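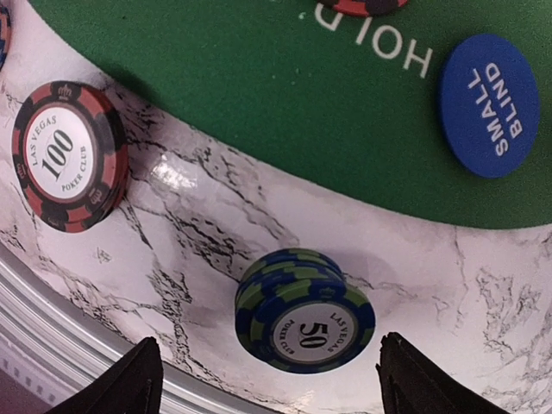

Poker chip and felt at the marble-pattern table.

Rigging and Setting a Symmetric Spinnaker: A Guide for Club Crews

This guide is issued by the Judari Sailing Club for members crewing the club's two-person dinghies, Plesa and Larnus. It covers preparation ashore, the hoist, and the drop. Members who have not yet flown a spinnaker should first complete the basic crewing course with the training officer, Maribel Bedoya.

Before Launching

Lay the sail out on the grass and run a hand along each of the three edges. The two side edges must be free of twists before the sail is packed. Attach the halyard to the head with a bowline, and tie the sheets to the lower corners in the same way. Leave tails of at least 2 inches.

Pack the sail into the port chute bag, foot first, with the head and both corners on top. The halyard and sheets must lead outside the jib sheets and outside the shrouds. Errors at this stage account for most of the failed hoists seen at club training, and they are much easier to correct on the trolley than on the water.

Hoist the sail once ashore in light wind. In anything over 6 knots, check the leads by hand only and leave the sail in its bag. 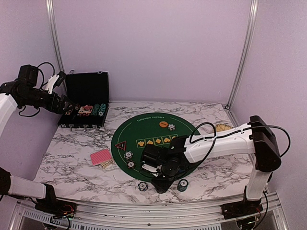

Hoisting

1. The helm bears away to a broad reach and calls the hoist. The boat should be held as flat as possible.

2. The helm stands astride the tiller and pulls the halyard hand over hand until the mark reaches the cleat. The crew keeps both hands free for the pole.

3. The crew clips the pole to the guy, then to the uphaul, and finally to the mast. The pole should be square to the apparent wind.

4. The helm sets the guy and cleats it. The crew takes the sheet, moves to the windward side and trims until the luff stops curling.

5. The crew continues to ease the sheet until the luff just begins to curl again, then trims in slightly. This adjustment is repeated for the whole of the leg.

On the Ritchie course, the downwind leg ends close to the moorings. Crews should begin preparing for the drop 200 yards before the mark, or 300 yards in a strong breeze.

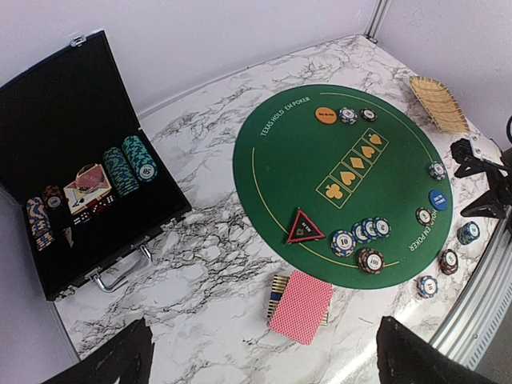
A late drop leaves the crew with no time to stow the pole before the boat must be brought up to the wind, and boats on moorings have right of way in every practical sense. If there is any doubt, drop early and sail the remaining distance under main and jib.

Dropping

Remove the pole first and stow it along the boom. The crew then gathers the foot of the sail, calls for the halyard, and pulls the sail down into the windward bag. The helm releases the halyard at a steady rate so that the sail does not fall into the water. Check that all lines are clear before hardening up.

After Sailing

Rinse the spinnaker with fresh water and dry it in the sail loft. Tears of any size must be entered in the repair book at the boathouse desk. Sails left in the boats overnight will be removed to the loft.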